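Print this page | E-mail this page

Household Routines, Week 6: Sweeping and the Shape of the Day
Notes by Nyokabi Nyamweya

Last week we read the Wendidside diaries for food. Go back to them now for floors, because they are wonderful on floors! The household swept before breakfast, again after the midday meal, and on Saturdays they moved the furniture as well. Of the 583 entries we have, 217 mention sweeping in some way – far more than mention washing clothes.

Notice the timing. Sweeping marks the edges of things: the start of work, the end of a meal, a guest on the way. Triantafyllou calls these "hinge chores," and I love the term (it will come up on the quiz, so learn it).

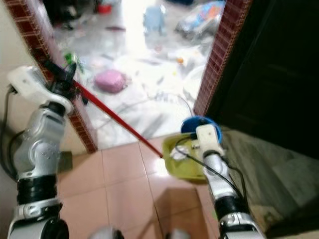 Doorways matter too. In several entries the dirt is swept toward the door, and in two of them a child is scolded for sweeping it the other way. Was that a belief, or just good sense in a house with one way out? Amier argues for belief. I lean toward good sense, but come ready to fight me on it – bring page numbers.

For Wednesday: read Amier, chapter 3, and keep a log of every hinge chore in your own home for two days. Messy logs are fine. One page, typed.

Related handouts
Week 4: Who Carried the Water?
Week 5: Reading Diaries for Food
Week 7: Laundry Day

Questions? See the course office | Back to top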